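Chapter 4
Paying for the Whole Bench

Most first budgets for a robot bench start and end with the price of the arm. The arm is the easy part. Its price is on the quote, the supplier will hold it for a month, and everyone at the meeting can compare it with the next one. This chapter deals with the rest of the bill: mounting, cabling, spare parts, props and staff time.

We follow one buyer through the chapter. Plirow, a small firm that tests kitchen handling tasks, planned a single bench in December and had 15 lines on its first sheet. By the time the order went to Gruvberg, the sheet had grown well past that. 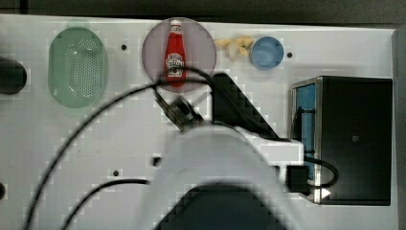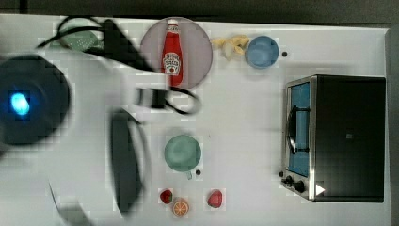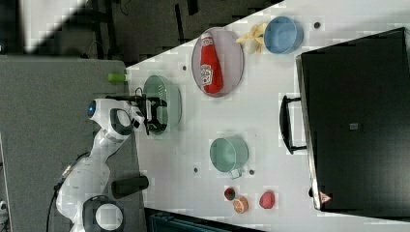
Small items should have their own line in the budget, with a yearly amount set aside for replacing them. Plirow put down $300 for props and thought it generous. A bench with a colander, a ketchup bottle, a cup and an oven on it needs a second set of nearly everything – a task can't be repeated fairly once a part of it has been swapped for something of another size. Cables belong on the same page. Plirow's revised figure for props and cabling came to $1,611, before freight.

Section 4.1 sets out the cost sheet line by line. Section 4.2 looks at service contracts, using the terms Rajput and Grevari offered for the same arm.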